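4. Release Practice and Track Structure in Small House Labels

4.1 Material and selection

The analysis in this section draws on 200 house and techno tracks issued by independent labels. Tracks were included when they were available as full-length club versions, when the label had released at least one earlier record by a different artist, and when the running time printed on the release matched the running time of the audio file. Radio edits, live recordings and tracks issued only as part of a continuous mix were left out. Remixes were kept, but were coded separately from original versions, as the remixer often works under different limits from those of the first producer.

Two labels supply a large share of the material. Trandex releases mostly twelve-inch records with two or three tracks to a side, and its digital versions follow the vinyl closely. Destano began as a digital label and turned to vinyl later, so that its early catalog was never shaped by the playing time of a record side. The contrast between the two was useful for the questions raised in Section 2, where we asked whether the format of a release leaves a mark on the music that is audible to a listener who does not own the record.

Catalog details were first gathered from fan-edited Wikis and then checked against the label copy. Where the two sources differed, the label copy was followed. Most of the differences concerned release dates and the spelling of version titles. The catalog was closed on 15 April 2019, and later reissues were not considered.

4.2 Coding of sections

Each track was divided into sections by ear, with the waveform used only to fix the exact bar at which a section began. Five section types were used: opening, build, main groove, breakdown and closing. An opening was defined as the passage before the bass line enters. A breakdown was defined as any passage of eight bars or more in which the kick drum is absent after having been established. Shorter gaps were treated as fills and were not coded.

Coding was carried out by 2 listeners working apart. Both had experience of playing records in clubs, and neither had worked for the labels concerned. They disagreed on the placing of at least one boundary in 29 tracks. Nearly all of these cases involved the boundary between the build and the main groove, which in much recent house music is blurred on purpose: a filter opens slowly over many bars, and there is no single point at which the groove can be said to arrive. These tracks were heard again by both listeners together, and a shared reading was agreed before any further work was done.

4.3 Results

The openings of the Trandex tracks are shorter than those of the Destano tracks, and they vary less. A typical Trandex opening consists of drums alone, with one percussion part added halfway through. Destano openings more often bring in a chord or a vocal fragment before the bass, and several hold back the kick drum for the first phrase. This second practice makes a track harder to mix in the usual way. It may reflect the wider use of software with automatic beat matching, although the present material does not allow us to separate this from matters of taste.

Breakdowns were found in most of the tracks on both labels. A group of 56 tracks contained more than one, and in this group the second breakdown was usually the longer. The pattern is familiar from accounts of festival sets, in which the later breakdown carries the main vocal or melodic idea. It was less expected in records described by their own labels as deep or minimal. The press sheets for these records speak of restraint and patience, but the tracks themselves follow much the same outline as the louder records from which they are said to differ.

Closings show the clearest link with format. On the vinyl releases the closing tends to mirror the opening, with parts removed in the reverse order of their entry. On the digital releases it is frequently cut short – in a few cases to a single phrase – and the last sound is often an echo left to fade.

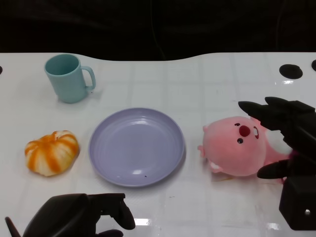

Figure 3. Tabletop with mug.

Remixes depart from this account in one respect. Their openings are long on both labels, and often longer than those of the original versions. The remixes on the Khattak sublabel are the most marked, with drum openings that run well past the point at which most original tracks have already reached the main groove. A likely reason is that remixes are ordered with club use in mind, while the original version must also serve listeners at home.

4.4 Limits of the analysis

Three limits should be noted. The first is that both labels work within a fairly narrow range of tempo, and the findings should not be carried over to faster styles without further study. The second is that sections were coded by the presence or absence of parts. A breakdown in which the kick drum is thinned by a filter, but never removed, would be missed under this method, and we are aware of several tracks in which listeners would probably hear such a passage as a breakdown all the same. The third concerns the label copy, which for the earliest Destano releases gives no separate mastering credit. We could not establish whether some closings were shortened by the producer or at a later stage.

A follow-up study begun in August will compare unmastered and released versions of a smaller set of tracks – with the permission of the producers – and should allow the last of these points to be settled. The comparison of tempo and section length is taken up in Section 5.

Comments (3)

vinylside_b: Good to see closings treated seriously. I would question the eight-bar rule, though. Plenty of older records drop the kick for four bars and the whole room hears it as a breakdown.

mkr: Is the list of tracks available anywhere? I have most of the Trandex twelves and would like to compare my own notes with yours.

lowpassfilter: The part about press sheets made me laugh. Every promo I get says "stripped back" and then there are two huge breakdowns and a vocal.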